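Unit 6 Handout: Budgeting for Grippers and Other Parts That Wear

Course: Planning and Purchasing for Small Automation Cells
Reading before class: Unit 5 notes on quotes and lead times
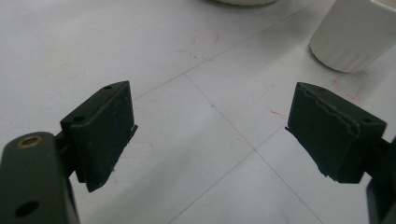 6.1 Purchase price and running cost

The quote for a gripper covers the body, the fingers and usually one set of pads. It rarely covers the second set. For a bench cell that handles light containers, the fingers may last the life of the cell, while the pad covering is used up. Frayed edges, a ridge across the gripping face and strips standing out into the gap are all signs that a set is due for replacement. Budget for the covering as a supply, on its own line, and keep it apart from repairs.

Three kinds of cost are used in this course:

Capital: arm, gripper body, controller, table, mounting hardware.
Supplies: pads, pad covering, adhesive, screws, marking pens, cleaning cloths.
Labor: changing parts, checking alignment, re-marking the table, running test picks.

Labor is the line most often missing from student budgets. Changing a pad takes little time by itself. The alignment check afterward takes longer and has to be done with the cell stopped.

6.2 Worked case: the Tanero bench cell

The Tanero cell is a single-arm station used for pick-and-place trials. Its planning sheet lists the following for one budget year:

Gripper finger assembly, one pair, spare: $819
Pad and covering kit, one set: $34
Alignment check, one visit: $97
Planned picks per pad set: 900

The 900 figure is a planning value set by the owner of the cell. It is not a rating from the supplier. Use it for the exercises below and replace it with your own log data once you have any.

Cost of one pad change = kit + alignment check
34 + 97 = $131

Cost per pick, pads only = 131 / 900
= $0.146, or just under 15 cents

The kit is about a quarter of this amount. A cheaper kit therefore does little for the yearly total unless it also lasts as long as the present one. A longer-lasting kit at twice the price gives:

68 + 97 = $165 per change

It breaks even at 165 / 0.1456, or 1,134 picks per set when rounded up. Ask the supplier for wear data on your own part material before accepting any claim above that number.

6.3 When to buy the spare pair

A spare finger pair lets the cell run while the worn set is rebuilt at the bench. Compare its price with the cost of the stopped hours it prevents. If the cell runs one shift and pads can be changed after hours, the spare pair can wait for the next budget year. If the cell is shared between projects, buy the spare with the first order. Finger pairs ordered later may come from a different revision, and the hole pattern on the pad blocks should be checked against the old pair before payment.

6.4 Comparing two quotes

Pririne and Shin both quoted for the Tanero cell. Pririne sells the pad and its covering as one part. Shin sells the covering in sheets, to be cut and bonded by the user. Enter both on the same basis:

1. Price per finished set, including waste from cutting.
2. Labor per set, at your shop rate.
3. Lead time and minimum order.
4. Shelf life of any adhesive.

Do not compare a sheet price with a set price.

6.5 Exercises

a. Find the yearly pad cost for a cell planned at 18,000 picks. Use the Tanero figures.
b. Repeat (a) with one alignment check for every two pad changes. State what risk this adds.
c. Draft a supplies line for the Cluster project, with a reorder point based on a four-week lead time. Due in June with the full budget sheet.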